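3.2 Capture kit under review

The kit we reviewed is sold by Zelteck under the name Drekdale. It consists of a pair of hand-held parallel grippers, each with a wide-angle camera fixed above the fingers, a charging cradle, a sheet of printed markers and a licence for the Clodano processing service. A person picks up the grippers, does a household task, and the recordings are turned into gripper trajectories that can be used to train an arm. No arm is supplied. Zelteck lists adaptors for three common wrist flanges, and we tested the one that fitted our own.

We bought the kit at list price and had no contact with the supplier beyond ordinary customer support. The firmware was the release current in May, and we did not update it during the trial. Recording took place in a furnished room with the usual household clutter left where it was. The tasks involved cloth and soft goods, which are poorly covered in the sample data that comes with the licence.

Figure 2. Views from the gripper cameras during a recording session, unrectified.

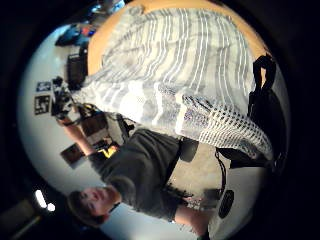
Each operator read the printed quick-start guide and was given ten minutes to practise before the first recording. The guide is short and mostly clear. Two steps caused trouble. The first was pairing, where the left and right grippers have to be switched on in a fixed order that the guide gives only in a footnote. The second was the opening calibration, in which the fingers are closed fully, opened fully and closed again. If the operator rushed this, the finger width was recorded with an offset for the whole session, and the software gave no warning. We repeated the sessions affected and have left the originals out of the totals.

In all we recorded 379 demonstrations. A demonstration was kept if Clodano returned a complete trajectory for both grippers and the finger width stayed within the range set at calibration. Uploads were made in batches of 100, the maximum allowed on the standard licence. Processing time varied with the load on the service and was usually a few hours. Zelteck advises customers to collect 1,000 demonstrations per task before training. We did not reach that number for any one task, so we make no claim about the policies that could be trained from the data.

We compared the kit with the open hardware design from the Grønli project, which we had built ourselves for earlier work. The Grønli grippers are heavier, and their cables need to be taped down along the handle, but every part can be printed or ordered separately. The Drekdale fingers are moulded in one piece with the mount. When one cracked at the base we had to replace the whole assembly, and the part took around 2 weeks to arrive.
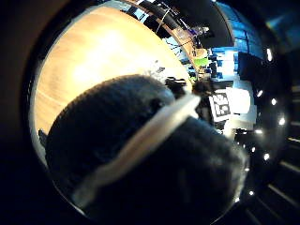 Tracking was the part of the service we examined most closely. Clodano estimates camera motion from the video and the inertial sensor, and uses printed square markers to fix the position of the table. The wide lens helps here, because a good deal of the room stays in view while the gripper is working close to an object. In the lower view in Figure 2, a dark, fuzzy object with a pale band takes up nearly half of the image, yet the black and white marker, part of the wooden table and the shelving beyond it can still be seen. The same view shows a patch of glare on the tabletop. We did not measure the effect of glare separately, and the tracking report issued with each batch does not list it as a cause of failure.

The report itself could be more useful. It gives one score per demonstration, with no indication of where in the recording the estimate became poor. For long cloth tasks this meant replaying the full video to find a fault that might last less than a second. The Grønli tools plot the error against time, and we ended up running rejected recordings through them to decide whether to trim or discard. A laboratory without that software on hand should allow for the extra labour when budgeting for the kit.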